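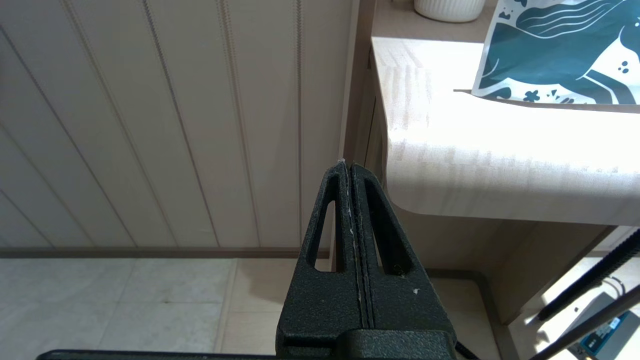
Pulled the second round of linen swatches off the line this morning and the black is still wrong. Batch 2699 dries shiny, almost like vinyl, and it sits on top of the cloth. What I'm after is the black on those two fingers -- matte, a bit grainy, with just the edges picking up light from the window side. More chalk in the binder next time, and a coarser mesh.

The teal is a happier story! Betari's pigment went in smoothly and 12 grams per jar was plenty. I pulled six prints of the Skirkska leaf block before the screen started to clog (my fault, I stopped to answer the phone).

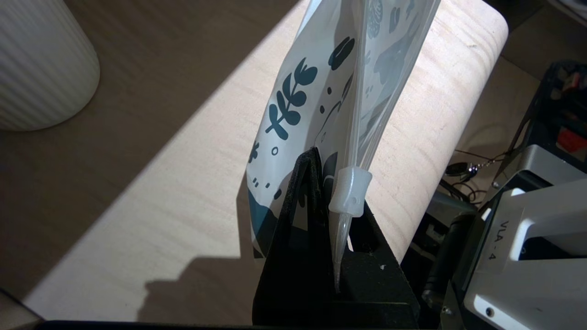

Leaf sprigs and dots, dark teal on white.

Washed two swatches on hot and two on cold. The hot ones bled a little along the stems, so I'm heat setting for 80 seconds from now on and trying again. Could somebody please label the fixer jars? I opened three before I found the right one.

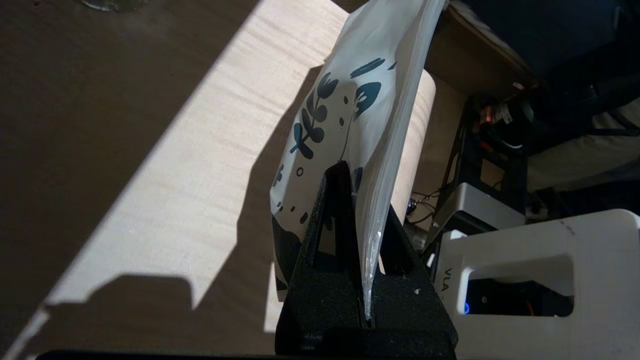 Same teal print in the sun, light wood under it.

Still to do: order mesh, recut the small fern, find my good squeegee.

20 Jan 2021 -- Ntombi Molefe

© Zurivora Print Workshop | Contact | Back to top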